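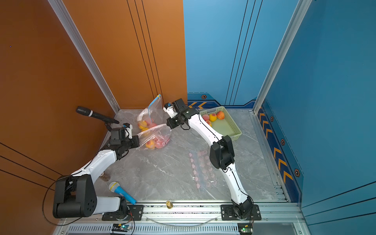
House rules for a two-arm cell

I've been meaning to write these up since August, and with the new year here I finally have a tidy version. I love this part of the hobby! Everyone wants to talk about grippers and motors, but a good set of written rules has done more for my runs than any part I've bought.

The list began as a copy of the Sturby bench guide, which is lovely and far too long (139 pages, and I read them all on the train). I boiled it down to 7 rules, and these are the four I'd fight for.

Both arms get parked before a hand goes in. Both of them, even if you only want to nudge a peach back into the green basket.

Bolt the bases to the rail and check the bolts at the start of every session. Mine go in the log with a tick and my initials, same as the cable check. Cables need enough slack for the full reach of the arm, and not a lot more.

Write down what's on the floor before you start. Fruit in clear zip bags, candy buttons on paper, the blue toy microphone, whatever it is. "Assorted items" doesn't count. I have 326 logged runs now and the early ones are close to useless for comparing, all thanks to lazy notes.

Food that has been in the cell stays out of the kitchen. Label it, bin it or compost it.

The Allham crowd do a stricter version with a second person signing off each change of layout, and I'm tempted to try it once my next set of runs is finished. If you've got your own list, please send it along, I'd really like to see how other people handle soft fruit.

Posted January 2020 in Bench Notes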